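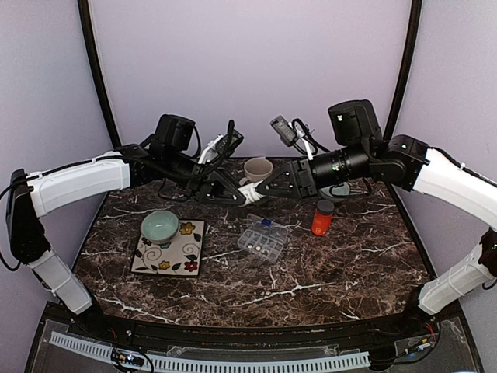
Fixed view of cell 2. White cylinder between the two grippers, organizer in the center, orange bottle to its right.

Thursday, open day at Arell, September. Notes for myself and for Jericho Quiambao, who had the morning group.

Afternoon slot started at 2:15 with 11 visitors, mostly from Siko and two from Goker. I ran the bimanual cell. Program was the same as in the dry run: short free motions first, then small-object work with both arms. Gripper force limit left at the value Jericho set. Joint speed reduced to the demo profile.

The marble top got more comments than the arms did. One of the Siko people asked if the veins upset the depth estimate. Told her we have not separated that from the effect of glare and that I would not want to guess. Would be a fair test to run: same task, plain mat versus marble, 840 trials split evenly. Adding it to the list.

Other questions worth keeping:

Cycle time. I declined to give one for the demo profile. It tells them nothing about normal running.

Logging rate on the wrist cameras. Did not have the number with me. Need to send it to Aquino, who asked twice.

Clear plastic. The Goker pair wanted to know how we locate compartment walls that the camera sees straight through. Short answer given: we fit the outline of the box and compute the walls from its known dimensions. They were not fully convinced and I think they have a point if the box flexes.

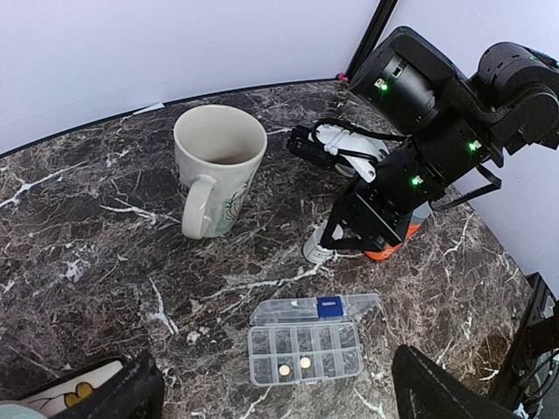
Wrist camera, same cell. Lid open, two round tablets in the front row, mug behind and to the left.

This second view was the useful one for explaining occlusion - the near finger takes up the lower right corner and people understood the problem without a slide. Should put the wrist feed on the big monitor next time and the fixed view on the laptop.

Log buffer is set to 2000 entries, too short for a full afternoon. Raise it before the next visit.

To do: send Aquino the logging rate, write up the mat test, print 4 more copies of the cell layout.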